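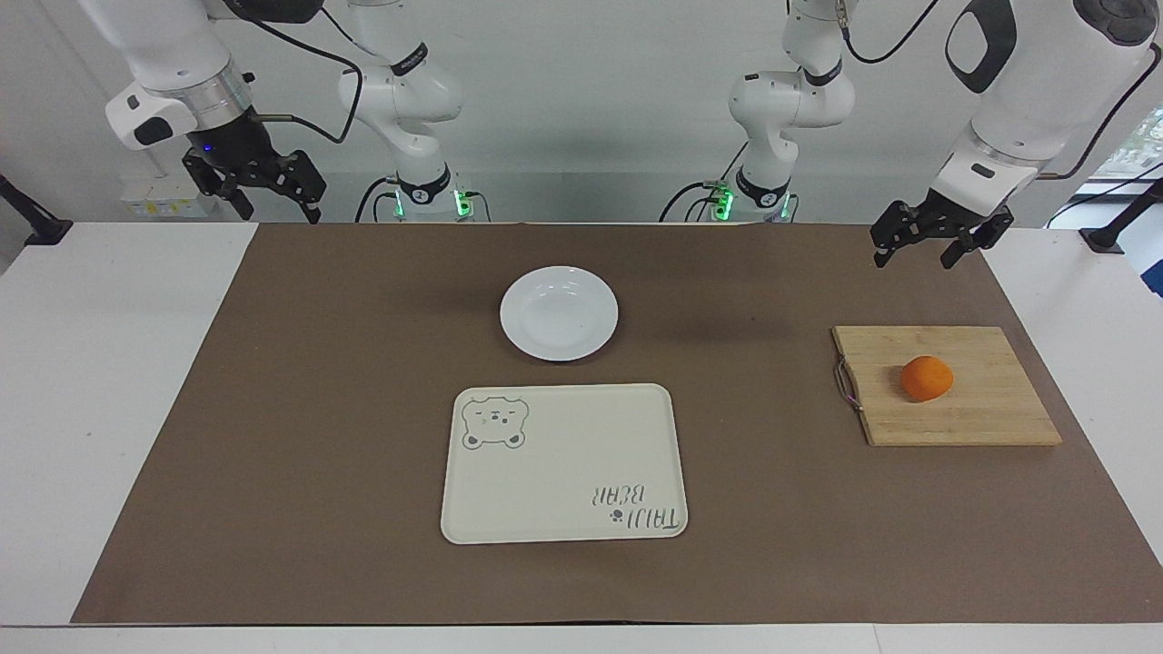

My aunt left me the orange bowl, the bamboo board, and the job of feeding Nelu Tudose every June, and of the three the board has held up best.

Nelu was her oldest friend. He'd come over from Caneo on the noon bus with his hat in a paper bag (he hated how it looked on him but wouldn't leave home without it) and sit down at her table and wait for his orange. Same thing every year. One orange, one plate, no fork. He said he'd eaten it that way the day he and my aunt met, when they were both 28 and working in the packing sheds at Prunater, and he didn't see any reason to change a good system.

So the first year without her I covered the table with brown paper, the way she used to, and got out the white plate and the tray, and I set the orange on the board. Then I stood there wondering if it went on the board or on the plate. I had watched her do this my whole life and I could not remember! I moved it to the plate. I moved it back. I called my cousin in Uvesik, who said, "It's fruit," and hung up on me.

The board, I decided. You cut on the board, you carry on the tray, you eat off the plate. It sounded right when I said it out loud.

Nelu showed up at 12 on the dot. He put the paper bag on the chair next to him and looked over the table for a long time, long enough that I started talking about the bus, and the heat, and the new owners at the Qiu bakery who put raisins in everything now.

"Where's the salt?" he said.

"The salt?"

"For the orange."

I had never in my life seen that woman put salt on an orange. I said so. He shrugged and said she did it in the kitchen, with her back to us, a pinch on every slice, and that she'd made him promise not to tell us kids because we'd want it on everything. Which we would have. I put salt on watermelon, I put salt on apples, I'd have gone through a box a week.

So I got the salt. I cut the orange crooked, because my hands were doing that thing they do at funerals and job interviews, and one end came out almost all peel. He ate that piece first. Then he pushed the plate over to my side.

I'd love to say it tasted like her kitchen. It tasted like an orange with too much salt on it. I coughed, and he laughed so hard he had to hold on to the table, and the paper tore under his elbow, and he was still laughing when he asked me if there was another one.

There wasn't. I'd bought one orange. In all those years it hadn't crossed my mind that a person might want 2.

We walked down to the store, him with the hat on for once, complaining about it the whole way. He picked through the bin for so long that the girl at the register came over to ask if we needed help, and he told her no, thank you, he was teaching. He picked out 3 that I would have passed right over, little ones with rough skin, and he paid for them himself and made me carry them home.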